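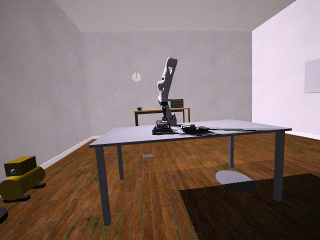

Publications > Technical Papers > Robot Software > Section 4

4. Planning and Control Stack

4.1 Overview

The software used in this study is divided into a planning layer, named Pedora, and a control layer, named Priren. Pedora receives the state of the workcell and a task request and returns a timed joint path. Priren follows that path and reports tracking error to the supervisor at every cycle. The two layers share one description of the arm, so that a change to a joint limit or a link shape is made in a single file and read by both at startup.

All trials reported in Section 5 were run in simulation. Figure 3 gives a view of the simulated workcell, in which a single arm is mounted on a large table and works on items set out near its base.

Figure 3. Simulated workcell with the arm folded over the tabletop, its wrist and gripper section pointing down close to the base.

4.2 Scene Model

The planner does not use the render meshes. Each body is replaced by a small set of convex shapes, produced offline by the Kuster conversion tool and checked by hand. Bodies on the worktable are kept at fine resolution. Furniture and equipment elsewhere in the room, including the side table at the back wall and the yellow machine on the floor, are kept as single boxes and are used for collision checks only when a path leaves the volume over the worktable.

Thin objects required separate treatment. A flat board lying on a tabletop has almost no height, and early versions of the conversion merged such bodies with the table itself. The planner then had no record that the board could be moved. Kuster now pads any body thinner than 8 mm and keeps it as a separate entry, with a flag that permits contact between the body and its support surface.

4.3 Path Search

A request to Pedora consists of a goal pose for the gripper and a list of bodies that may be touched. The search runs in joint space and grows two trees, one from the current posture and one from a set of goal postures found by inverse kinematics. Each request is allowed up to 900 ms. If no path is found in that time, the planner returns the branch that came closest to the goal, and the supervisor decides whether to retry from a different posture.

Goals close to the base proved the most difficult. To reach them, the arm must raise its elbow well above the table and fold the lower links back toward its own column. Few postures meet this condition without self-collision, and sampling at random seldom finds them. We therefore store a library of 286 folded postures, computed once for the arm, and seed the goal tree from the nearest entries. The library holds no information about the objects on the table and does not need to be rebuilt when the layout changes.

4.4 Tracking

Priren smooths the returned path, assigns timing within the velocity and acceleration limits, and sends position targets to the joints. A gravity term is added from the shared arm description. When the error on any joint stays above its threshold for several cycles in a row, Priren slows the clock of the path and holds the arm on its original route. Replanning is requested only if the slowed motion also fails to recover.

Contact is handled by the same means. During the last part of an approach, the threshold on the wrist joints is lowered and the speed is capped. A rise in error is then read as contact and ends the motion.

4.5 Logging and Replay

Every request, path and tracking record is written to Listitus, a log store that also saves the random seed and the version of the scene file. A run can be replayed from these records without the planner. The results in Section 5 are drawn from 3,926 logged requests. Requests that ended in a simulator fault were kept in the store but are reported apart from planning failures, as the two have different causes and call for different corrections.

Technical Papers Series | Posted 26/06/2024 | All rights reserved | Contact the editorial office | Back to top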